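Funska FAQ: classes, shows and everything people email me about

Filed under: Improv > Classes & Shows > New Students

I teach the beginner classes at Funska and I also answer the email, so I see the same questions every January when the new session opens up. I finally wrote the answers down. If yours isn't in the list, send it over and I'll probably add it!

Do I need any acting experience?

Nope. My last Level 1 group had a dental hygienist, two brothers who fix elevators and a guy whose wife signed him up as a birthday present (he's in Level 3 now). If you can hold a conversation and you're willing to look a little silly, you're ready.

How long is a session, and what does it cost?

Level 1 runs eight weeks and costs $220. That covers all your classes, the student showcase, and free entry to any house show while you're enrolled. You can split it into two payments, just tell me before the first class.

How big are the classes?

We stop at 14. I tried a bigger group once and people spent half the night sitting against the wall waiting for a turn. If a class fills up I keep a waitlist, and it does move -- somebody's work schedule always changes in week one.

What if I miss a week?

Come to the other Level 1 section that week, no charge. Miss more than two and I'll ask you to sit out the showcase, mostly out of fairness to your scene partners, who have been rehearsing with you in mind.

What time are the shows?

House teams go up at 8. The late show, Witgate, starts at 10:30 and is looser, louder and a lot more likely to involve singing. Doors open half an hour ahead of each one. Tickets are $12, and there are 49 seats, so please don't stroll up at 7:58 and expect four together.

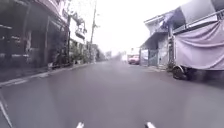
A wet street and a row of shophouses.

Is there an age limit?

Classes are 18 and up. The 8 o'clock show is fine for most teenagers. Witgate is 21 and over, and yes, we check.

Will I get dragged on stage if I sit in front?

No! We take suggestions from the crowd, and you can shout one out or keep quiet all night. The only exception is the Annamalai set, where the team interviews one person about their day and builds the whole show from it. They ask for a hand first.

Who are the teachers?

I do Levels 1 and 2. Reinaldo Fagundes has Level 3 and musical improv, and he directs the Merus team as well. He gives more notes than I do, and they're better notes, so bring a notebook.

How do I get on a house team?

Finish Level 3, then come to auditions. We hold them twice a year and they take 20 minutes per group. You'll do a few short scenes with people you may not know. I look for listening way more than jokes. Plenty of good players didn't make it the first time, me included.

Can I get a refund?

Full refund up to the first class, half up to the second. After that I can move you to a later session, but I can't give the money back -- by then the teacher's been booked and the spot is gone.

What should I wear?

Sneakers and something you can kneel in. No flip-flops, please.

Related:
Level 1 registration
How our student showcase works
Musical improv with Reinaldo
Renting the theater for a private show
House team auditions: what to expect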